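镜面反射

镜面反射是指光线或其他波在光滑界面上按确定方向返回原介质的现象。与之相对的是漫反射，即入射能量被粗糙表面或近表面层散射到许多方向。日常材料大多同时具有两种成分，其比例决定了人眼所说的“光泽”。本条目讨论可见光波段的镜面反射，兼及深色高光泽表面的外观、测量方法和计算模型。声波与无线电波的情形遵循相同的几何关系，但所需的表面平整度因波长不同而有很大差别。

基本规律

入射光线、反射光线与界面法线位于同一平面内，反射角等于入射角，两者均从法线量起。这一规律可以由费马原理导出，也可以由惠更斯作图法得到。设入射方向的单位矢量为d，法线单位矢量为n，则反射方向r = d − 2(d·n)n。该式不依赖于界面两侧的材料，只与几何有关。

反射光的强度则由菲涅耳方程给出。对于折射率为n1和n2的两种透明介质，垂直入射时的反射率为((n1 − n2)/(n1 + n2))的平方。空气与折射率1.5的玻璃或清漆之间，该值为4%。入射角增大时，s偏振分量的反射率单调上升，p偏振分量先下降，在布儒斯特角处降为零，随后迅速上升。接近掠射时两者都趋近于1。因此，即使是普通的油漆地板或书桌，从极低的角度看去也会呈现近似镜子的效果。

金属的折射率为复数，虚部较大，其垂直入射反射率远高于介电材料。银、铝在整个可见光区的反射率较为均匀，铜和金在短波一侧明显降低，故反射光带有颜色。介电材料的界面反射则基本保持光源本身的颜色，红色塑料表面的高光在白光照明下仍为白色，即是此理。

粗糙度与瑞利判据

表面是否“光滑”取决于起伏高度与波长之比。瑞利判据规定，相邻反射路径的相位差小于π/2时，表面可视为光滑，对应的高度差h须满足h < λ/(8cosθ)，其中θ为入射角。对于波长550纳米的绿光，垂直入射时这一限度接近69纳米。入射角增大，cosθ减小，允许的高度差随之放宽，磨砂玻璃在掠射方向出现清晰反射像的原因即在于此。

实际表面的高度分布常以均方根粗糙度和相关长度两个参数描述。均方根粗糙度控制镜面分量的总衰减，相关长度控制散射光的角分布。相关长度远大于波长的缓慢起伏并不明显减弱镜面分量，却会使反射像发生扭曲，涂装行业称为“橘皮”。两种缺陷在生产中的成因不同，前者多与颗粒、析出物有关，后者多与涂料的流平性有关。

光泽的分类与测量

光泽不是单一的物理量。通行的分类区分出镜面光泽、对比光泽、映像清晰度、雾影、掠射光泽和表面均匀性等项。镜面光泽最容易测量，使用最广。仪器以固定角度投射准直光束，在对应的反射角上以规定孔径的接收器测量光通量，再与标准黑玻璃板的读数相比。折射率为1.567的抛光黑玻璃定义为100光泽单位。

常用的几何角度有20度、60度和85度三种。60度适用于大多数涂层；读数高于70单位时改用20度，以提高对高光泽样品的分辨能力；读数低于10单位时改用85度。不同角度的读数不可直接换算，报告中必须注明角度。金属表面的读数可以远超100单位，在某些抛光铝件上达到一千以上，此时通常改以反射率百分比表示。

标准板选用黑色玻璃，是为了消除底面反射和体内散射的干扰。黑色材料吸收了折射进入内部的光，剩下的只有第一界面的反射，测量结果可以直接与菲涅耳方程比较。标准板表面极易受清洗痕迹和缓慢风化的影响，须定期复检。阿贾伊（Akua Adjei）与纳泰（Ekow Nartey）曾对Fondham实验室保存的一批标准板进行比对，共取得2,828组读数，其中693组因表面污染被剔除。两人在报告中指出，误差的主要来源是板面的擦拭方向，仪器漂移的影响次之，并建议以无尘气流吹扫代替布料擦拭。报告还附有各块标准板的使用史，其中两块早年曾重新抛光，折射率的赋值因此另列一表。

深色表面的外观

在浅色高光泽表面上，漫反射分量很强，4%左右的界面反射容易被掩盖，只有光源的直接反射像较为醒目。深色表面的情形相反。漫反射分量常低于百分之一，观察者看到的几乎全部是周围环境的反射。同一块黑色面板，面对白墙时显得灰亮，面对暗处时则接近纯黑。其表观颜色因此随环境和观察角度变化，难以用单一的色度坐标描述。

棱边是深色部件上最先显出亮线的部位。任何实际的棱都有一定的圆角半径，圆角上的法线在很小的宽度内连续转过一个较大的角度，总有某一处恰好把明亮的背景或光源反射到观察方向。于是平面部分保持黑色，棱边却出现一条细而连续的高光。圆角半径增大，亮线变宽，边界变得柔和；半径趋近于零时，亮线变窄直至低于分辨极限。工业设计中常以这一现象检查分型线和接缝的加工质量。
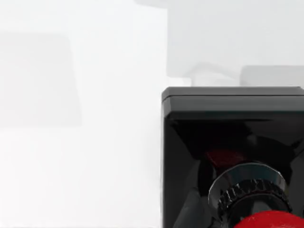
凹入结构的外观还受到多次反射的影响。光线在相对的两个斜面之间每反射一次，强度即按界面反射率衰减一次。对黑色介电材料而言，两次反射后在小入射角下所余不足千分之二，凹腔内部因而显得比外表面更暗。锥形或漏斗形的腔体利用这一性质可以制成光阱，用于吸收光学仪器中的杂散光。腔壁采用光滑黑玻璃时，衰减的路径可以精确计算；采用粗糙黑漆时，单次吸收虽高，却总有一部分光直接散射回入口。

计算模型

早期的计算机图形学以余弦幂函数近似高光。该方法计算量小，但不满足能量守恒，也不能再现掠射角处反射率上升的现象。此后的微表面模型把宏观表面看作大量微小镜面的集合，反射率写作法线分布函数D、几何遮蔽函数G和菲涅耳项F三者的乘积，再除以4(n·l)(n·v)，其中l、v分别为光源方向和观察方向。

法线分布函数常取贝克曼分布或GGX分布。后者的尾部较长，能够较好地再现高光周围的光晕。菲涅耳项多采用石利克近似，以垂直入射反射率F0和(1 − cosθ)的五次方构成，对介电材料误差很小，对部分金属则须另加修正。几何遮蔽函数处理微镜面之间的互相遮挡，粗糙度较高时影响显著。

单次散射的微表面模型忽略了微镜面之间的多次反射，粗糙度高时会损失能量，使金属偏暗。阿梅特佩（Kojo Ametepe）在名为Cliletti的渲染程序中采用预先计算的补偿表，表中按粗糙度和入射角给出270个节点，其余数值由双线性插值得到。深色介电材料的F0较低，多次反射的贡献可以忽略，补偿与否差别甚微。

对于覆有清漆的材料，通常采用双层模型。上层为光滑介电界面，下层为底漆或颜料层，下层反射的光在离开时须再次穿过上界面。部分光线被内反射送回下层，使颜色的饱和度和深度有所提高，湿润的石料颜色变深也部分源于同一机制。

应用

镜面反射在光学仪器、照明、表面检验等方面均有应用。条纹反射法把明暗相间的条纹显示在屏幕上，由相机记录条纹经被测面反射后的形变，从而求出表面斜率。该方法对斜率极为敏感，适用于车身、面板和非球面镜的检验，但不能直接给出绝对高度，须借助积分和参考点。阿塔纳西亚季斯（Achilleas Athanasiadis）在Nerncombe进行的试验表明，深色面板的反射信号虽弱，条纹对比度却高于同形状的白色面板，因为后者的漫反射成分抬高了背景亮度。

在不希望出现反射的场合，可以采用减反射膜、表面微结构或偏振片。单层减反射膜的光学厚度取四分之一波长，折射率取两侧介质折射率的几何平均值时，在设计波长处垂直入射的反射率为零。偏振片只在布儒斯特角附近对介电表面有效，对金属表面的抑制作用有限。

参见

漫反射；菲涅耳方程；布儒斯特角；双向反射分布函数；光泽计；光阱；橘皮（涂装）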